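About Us

Jovside Workshop is a shared workshop for people who build robots at home and have run out of room to do it. We have a long main room with benches, a small machine room, and a carpeted back area where finished arms get used on ordinary things. Members pay by the month and come and go on their own schedule.

How We Started

The workshop began in a garage on Illés Street with two benches and a secondhand 3D printer. Most of the early projects were single arms bolted to a table. They could pick up a block and put it down again, and that kept us busy for one winter. When the garage got too full to close the door, we moved to the current space, which is 2000 square feet including the loading area.

What We Build

The main shared project is Pramik, a two-armed robot meant for household chores. Members designed the brackets and finger plates, and most of the printed parts are made on site. The plans are open to every member. If you want to build your own copy at home, you can print the parts here and do the assembly on your kitchen table. Several people have.

Pramik works on jobs that are dull for a person and hard for a machine. Bags are a good case. A bag changes shape when you touch it, the handle folds over, and the weight sits low. We spend a lot of bench time on grippers for that reason, and a lot of floor time finding out which ones to throw away.

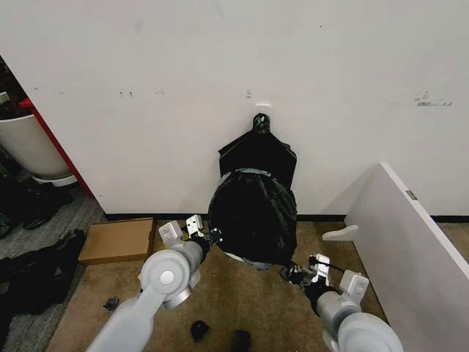 Using the Space

New members take a two-hour safety session on a Monday evening before using the machine room. After that you get a shelf, a key code and access to the printers. Filament is sold at cost. Bench 5 has the good power supply and can be reserved for half a day at a time.

Moving arms are run at low speed when other people are in the room. Every build needs a stop switch that someone else can reach – please test it before you start.

Parts and Support

We buy motors and cable in bulk through Gosulham, a small parts supplier, and pass the price on to members. The parts wall has 160 labeled bins. Take what you need and write it on the sheet.

Joining

We take new members each October and whenever a shelf opens up. You do not need an engineering background, but you should have a project in mind – even a rough one. Stop by the front desk during open hours for a form.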